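Stastier Folding Utility Table, White Top: Review After One Summer

I bought the Stastier in April to replace a card table that had finally lost a leg hinge. It gets used as a second eating table when we have people over, as a work surface for sorting and repairs, and now and then as a place to put the sewing machine. I paid full price at a local store. The company did not send it to me and does not know I am writing this.

The table ships flat in one box with a foam sheet on each side of the top. Mine arrived with one bent corner on the box and no damage inside. There is very little assembly. The legs are already attached and you add four rubber feet and a crossbar. The crossbar takes two bolts, and the hex key in the bag is too short to get a good turn on them. I used my own. Start to finish it took me 16 minutes, and a few of those went to looking for a foot that had rolled under the couch.

Size and height

It is a normal dining height, and a regular kitchen chair slides under it without the arms catching. Four adults fit. Six fit if two of them are children. The legs are set in a little from the corners, so whoever sits on the end has to straddle one or shift over. My old table had the same problem and I am used to it, but a person with bad knees might want to try one in the store.

There is only the one height setting. The Ceris table in the same price range has three, and if you plan to stand and work, that is a good argument for the Ceris. I tried one at a friend's house. It adjusts easily enough but you can feel play in the legs at the tallest setting.

The top

The white surface is the reason I picked this one, and I have mixed feelings about it. It makes a room look brighter and it is easy to find a dropped screw on. It also shows every crumb and speck. If you are the type who wipes a table once a day, you will be wiping this one three times. 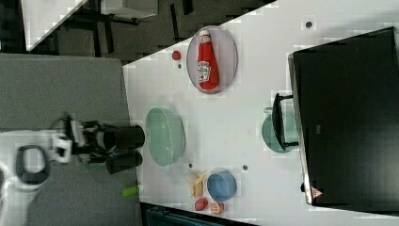 Ketchup bottle and plate on the white top, gray carpet below.

Stains have been less trouble than I expected. Ketchup, mustard and coffee all came up with dish soap and a damp cloth, even when I left them overnight to see what would happen. Red wine left a faint pink ring that took baking soda and some patience. Ballpoint ink came off with rubbing alcohol. Permanent marker did not come off completely, and there is still a gray line near one end where I was marking a shelf board and went past the edge.

Do not use a scouring pad. I tried one on the marker and it dulled a patch the size of a playing card. You only see it when the light is low, but you do see it. Hot pans need a trivet. The instruction sheet says so in small type and I have followed it, so I can't tell you what happens otherwise.

Stability

On a hard floor the Stastier is steady. I can write on it while someone else cuts their food. On carpet it rocks a little until the feet settle in, and then it is fine unless you move it. The crossbar makes a real difference. I left it off the first week and the table swayed side to side whenever anybody leaned.

The sewing machine is a harder test. At low speed there is no problem. At full speed the top hums and small things like pins start to travel. I put a folded towel under the machine and that mostly stopped it.

Folding and storage

You press two tabs and fold the legs in one pair at a time. The tabs were stiff at first and are easier now. One of them pinched my thumb in the first month, so keep your hand on the flat part. Folded up, it is thin enough to go behind a door or a couch. There is no carry handle, and there should be. The Rutherford has one and costs less, though its top is textured and no good for writing on.

I also looked at the Zosero, which folds in half and would fit in a car trunk. It has a seam down the middle that collects crumbs, and I did not want to clean that out after every meal. For camping it would probably be the better choice.

What I would change

A handle, a longer hex key, and a second height. I would also like a gray top as an option. One of the rubber feet has come loose twice and I ended up putting a dab of glue in it, which has held since.

I would buy it again for indoor use at the price I paid. I would not leave it on a porch, and I would not buy it mainly for sewing. For meals, homework, wrapping presents and sorting through boxes it does the job, and it has been put up and taken down most weekends without any of the legs getting sloppy.

Rating: four out of five.

Posted 30 September 2018

Contact | Copyright 2018, all rights reserved | Back to top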